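From: T. Okell
To: grutetano-users
Subject: Re: [grutetano-users] Clearing out old office computers, where to start?
Saturday, 7:40 pm

Benito asked a long question last week and I said I would answer once I was back at a real keyboard. His message is quoted below in full, since it dropped out of the thread for people who get the digest. My answers come after it. 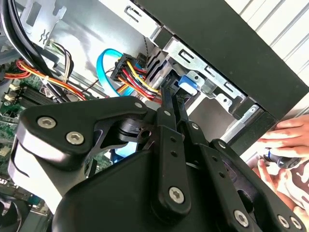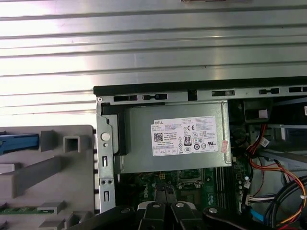

Photos: B. Marín, Cillura

Benito Marín wrote:

> Hello all,
>
> New to the list. We are a translation office in Cillura, three desks
> at present, more in the past. We are moving to a smaller unit on the
> floor below in January and I have been told that the storage room is
> not coming with us. In the storage room there are 20 desktop
> computers. Some were replaced last year, some were there when I
> joined. There are no labels on most of them.
>
> What I would like to know:
>
> 1. Is there an order to do this in? I was going to start with the
> nearest and work back.
>
> 2. Do I need to copy everything off every one of them? My colleague
> says yes. I think we would end up with a pile of copies as confusing
> as the pile of computers.
>
> 3. Clients send us contracts, medical letters, all kinds of things.
> What counts as properly erased?
>
> 4. Can they be given away, or do they have to be recycled? A man at
> Rivas offered to take all of them for 300, which would pay for the
> van, but he wants them as they are, with the drives in.
>
> 5. Our old job records are in Grutetano 3 and the new ones are in
> the current version. I don't know whether the old files still open.
>
> Sorry for the length. Any advice welcome, including "don't".
>
> Benito

Hello Benito, and welcome.

I did this twice, once for a print shop and once for a surveyor's office that had been in the same building for most of my life. Both were slower than planned. The computers themselves took a couple of afternoons. Deciding about the files took weeks.

On the order

Don't open or plug in anything on the first day. Make a list. Give each computer a number on a piece of masking tape, stick it on the front, and write down the make, the serial number if there is one, and anything anybody remembers about who used it. Ask the people who have been there longest to walk through the room with you. At the surveyor's the office manager recognized half of them by the stickers and the scratches, and that saved us more time than anything else we did.

Put the list in a spreadsheet with columns for: number, last user, starts up yes/no, drive taken out yes/no, files looked at yes/no, files copied to, drive erased on, where the computer went. You will be glad of the last two columns if a client ever asks.

Then sort by who used them and start with the ones that belonged to people who have left. Those are the ones where you will have questions, and it is easier to get hold of somebody who left last year than somebody who left five years ago, so the clock is running. Anything that belonged to a current colleague can wait, as they can tell you in two minutes whether there is anything on it.

Before you unplug or move anything, check that none of them is still doing a job. It sounds silly for a storage room, but the print shop had one switched on behind a shelf that was handing out fax numbers to the front desk. It had been doing that since before the owner's nephew was hired.

On copying everything

I side with you, with one change. Copy everything from a drive once, to one big external disk, in a folder with the same number as the masking tape. Don't sort at that stage. Put a date on the disk — the date you will erase it — and write it in the office calendar. We used six months. During those six months, if anybody misses a file, they look there. When they find it, they move it to where it should have been. After six months whatever is left has not been missed.

So you have both: your colleague gets the full copy and you don't get the pile forever. What you must not do is skip the end date. The surveyor's skipped it, and the disk is now in a drawer in their new office and has become the new storage room.

There is one exception. If your accountant or your contracts say certain records have to be kept for a certain number of years, those come out of the heap at the start and go into the proper archive. Ask the accountant for the list in writing. In our case it was shorter than we feared: invoices, signed agreements, payroll and not much else. Drafts were not on it.

For what it's worth, on the surveyor's job we kept 154 folders out of everything we copied. The rest was duplicates, program installers, several people's holiday photos, and the same price list over and over with a different year in the name. If you do find personal photos, tell the person and give them a month. Don't look through them yourself any further than you need to in order to know what they are.

On the copying itself, use something that checks the copy against the original when it finishes. I use Plonis, which is slow but gives a plain text report at the end that you can save next to the folder. Others on this list use other things and will no doubt say so. Dragging a folder from one window to another works until it meets a file it can't read, and then you can't be sure what it did with the rest.

If a computer won't start, leave it alone after the second try. Take the drive out and read it from another machine with a cheap adapter. Take a picture of the inside before you unplug any cables. Put the screws in an envelope with the same number on it. Unplug it from the wall first and give it a minute. The screws were the part I lost most often, and it doesn't matter if the computer is being scrapped but it does if you are giving it to somebody.

On erasing

Deleting files and emptying the bin is not enough, and neither is a quick format. For an ordinary spinning hard drive, one full overwrite of the whole drive is fine for an office like yours. It runs for hours on a large drive, so start one at the end of the day and look at it in the morning. For solid state drives the overwriting method isn't reliable and you should use the secure erase function that comes with the drive, usually from the maker's own tool.

With medical letters in the mix I would go further and have the drives destroyed. There are firms that come to your door, put the drives through a shredder and give you a certificate listing serial numbers. Shop around. For a small batch the call-out is most of the bill, so ask the other tenants in your building if they have drives too. We shared a visit with a dentist on the ground floor.

Whatever you choose, read the contracts you signed with your bigger clients. Some of them will say how their material is to be disposed of and how soon. I would not have thought of it if the surveyor's insurer hadn't asked.

On giving them away, and the offer

I would not take the 300 with the drives in. I have no reason to think the man is anything but what he says, but you would be handing over your clients' letters to someone who has promised them nothing. Go back to him and ask what he would pay with the drives out. If the answer is nothing, you know what he was pricing. It may be that he only wants them complete because they are easier to sell that way, in which case a lower figure would be fair.

Otherwise, split the room three ways once the drives are out. Newer ones that start and can run a current system can be given to a school or a charity, but call first and ask what they want. Most places have a minimum age and don't want to become your storage room. Older ones that start can go to a repair group for parts. The rest goes to the recycling center. Check whether yours takes them from businesses. Ours only takes from households, and we found that out with a full van at the gate.

Memory and power supplies are worth pulling out if you have somebody handy. Keyboards and mice are not worth anything to anyone — send them with the recycling.

On the old Grutetano files

The current version doesn't open version 3 job files directly. It will import them if they have first been saved as an exchange file from version 3 itself, so before you erase anything, find one computer in that room with a working copy of 3 on it and keep it to the very end. Put a different color of tape on it. Open the old job book, choose Save for Exchange, and do one year at a time. Larger batches tend to stop in the middle without a message.

After importing, check the accented letters in client names and check any job that was split between two translators. Those are the two places where I have seen trouble. Dates came across correctly for us. Attached files don't come across at all, only their names, so copy the attachments folder separately and keep it beside the new job book.

If you have no working copy left, write to the list again and say so. Somebody here will have one.

On timing

For January I would do the list this week, talk to the people who have left next week, and book the shredding firm as soon as you know how many drives there are. They fill up at the end of the year. The copying can run in the background while you do your normal work.

Does anyone have more recent experience with the exchange file on large job books? Mine is a few years old now and I'd rather Benito had it from somebody who has done it on the current version.

T.

--
grutetano-users mailing list
To leave the list, send a message with the word "unsubscribe" in the subject line.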